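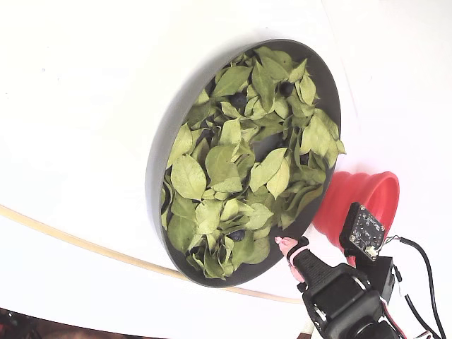
Student robotics clubs should spend less time on driving and more time on picking things up

I have helped out with the after-school robotics club at Pacheco for several years, and I judge at the Ranero meet when they are short of people. In that time I have watched a lot of robots drive. They follow lines, push blocks and park in boxes. The students work hard on them and I don't want to take anything away from that. But I think most clubs have the balance wrong, and the way we score our meets is a large part of the reason.

Last season's rule book at Ranero gave 137 points for a perfect run. Of those, 84 could be earned without the robot ever closing a hand on anything. A team that reads the rules carefully will do what any sensible person would do. It will build a solid base with wheels, tune it for three months, and bolt on some kind of scoop in July. I have seen scoops made from a dustpan. They work fine, because the objects are foam cubes that sit in the same place every time.

Handling small things is a different job. Ask a group of 14-year-olds to get one blueberry out of a tray of dried leaves and put it in a bowl. The leaves slide. The berry is half covered, and it is about the same darkness as the tray when the light is poor. Squeeze too hard and you have juice on the finger pad. Squeeze too little and it rolls back under. There is no trick in the rule book for that. The students have to look, try, change one thing and try again.

Our club ran a sorting unit like this, using an arm kit called Unum and a logging program named Sender that one of our older students wrote. Over the term the program stored 3,291 attempts. Most of them were failures. I would argue those were the most useful records the club has ever kept, since the students could go back and see whether a softer pad or a slower approach had made any difference. With a driving robot they mostly argue from memory.

The usual objection is cost. An arm is more expensive than a wheeled base and it breaks in more ways. That is true. We have one arm for 29 students, and the sign-up sheet is a constant source of complaints. But the things you put in front of it cost almost nothing. A bowl and a bag of leaves will last all term. The berries have to be bought again, and some get eaten.

The other objection is that it is dull for parents to watch. I have less patience with this one. A parent who will sit through 40 minutes of a robot finding a black line can sit through a robot finding a berry. At our open evening people stood closer to the arm than to the track, and they stayed longer.

I am not asking Ranero to drop the driving course. I would like to see half the points moved to handling, with real objects that vary in size and don't start in a marked spot — fruit, socks, bottle caps, whatever the host school has on hand. The rules for next season are still open for comments, and coaches who agree should send theirs in before the draft is printed.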